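Right, a thread on the little wooden drawer box, as several of you asked after I moaned about it in January. Kettle's on, this might go on a bit.

I got it from the Rilham house clearance sale, the big one in the old chapel hall. 40 boxes of kitchen bits on trestles and this was at the end under a pile of tea towels. Eight quid. I'd have paid more but don't tell them that.

Mared James was on the till and she reckoned it had been someone's tea box, or possibly a sewing box, or possibly "just a box, love". It smelled of cloves and old stamps so I'm going with tea.

What sold me was the top. Dark stain, loads of grain, the sort of thing you want to run your hand over while you're on the phone. The drawer stuck, mind. You had to hold the whole box down with one hand and heave with the other.

First job was getting the drawer to behave. Took it right out, hoovered the inside (one button, one dead spider, a raffle ticket number 3862, if it's yours you've missed the draw) and rubbed a candle stub along the runners.

Candle wax is magic on a sticky drawer. Plain white one, not scented, or your teaspoons will smell of vanilla until you die.

Then handles. I have spent an unreasonable amount of my life this year looking at handles. I like a T-shaped one, dark grey, nothing shiny, a proper bar standing off a short stem so you can get your fingers behind it. Against brown grainy wood it looks lovely I think.
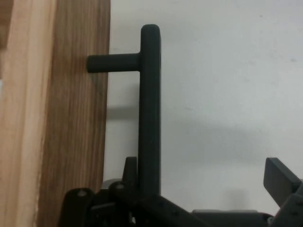 How do you stop a new handle working loose?
Put a small washer behind the screw head on the inside, tighten it by hand, then give it another quarter turn after a week or so of use.

My mum thinks a dark handle is "a bit office". My mum also has gold cherubs on her bathroom cabinet so we'll leave that there.

Parri do a decent range of the matt ones if you're hunting. Bulleck are dearer and come with screws that are always, always too long. I've got a jam jar of Bulleck screws now, if anyone's after any.

Tip from Aminu Eze, who I used to share a kitchen with and who is far handier than me: put masking tape over the spot before you drill. Stops the drill skating off and stops the stain chipping round the hole. I didn't do this on my last project and you can tell.

Also start with a tiny drill bit and work up. Old wood splits if you so much as look at it.

OK so the drawer's on its best behaviour now — slides out with a gentle pull, goes back in with a nudge. I've been trying to decide what it's for. Teabags was the obvious one but it's shallow and I drink a lot of tea.

Current thinking is it lives on the table at mealtimes with the fiddly stuff in it. Matches, the good bottle opener, napkin rings if I ever become a person who owns napkin rings.

I do like it next to plain white plates, the ones with the thin black line round the rim. Dark top, white plate, pale wall, job done. Table top could do with a scrub though, those marks are the stubborn sort. 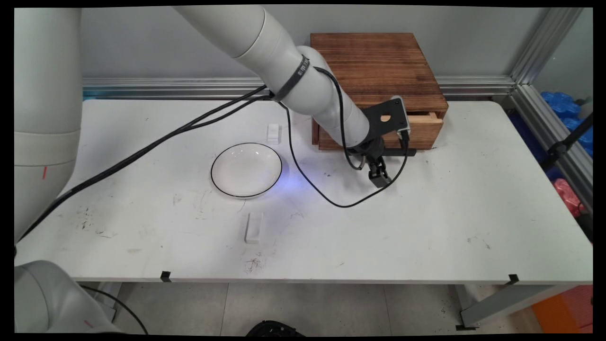 What gets scuff marks off a white table?
Start with warm water and a drop of washing-up liquid, then try a bit of bicarb on a damp cloth for whatever's left, rubbing gently.

Someone over on the Trinbridge swap page has a bigger one with two drawers and is asking a fair bit for it. I've looked at the listing more than I should. 680 other people have looked at it too so I expect that's that.

Few replies to things people asked last time. The stain on top is old, I've not touched it, just a wipe and a tiny bit of beeswax. I'm not painting it. Please stop telling me to paint it, you know who you are.

And lining the drawer — yes, going to. Either felt or a bit of leftover wallpaper, the green leafy one from the landing. Cut it a hair small or it rucks up at the back every time you shut it.

Next up is the bread bin with the wonky lid, if I can find where I put the hinge.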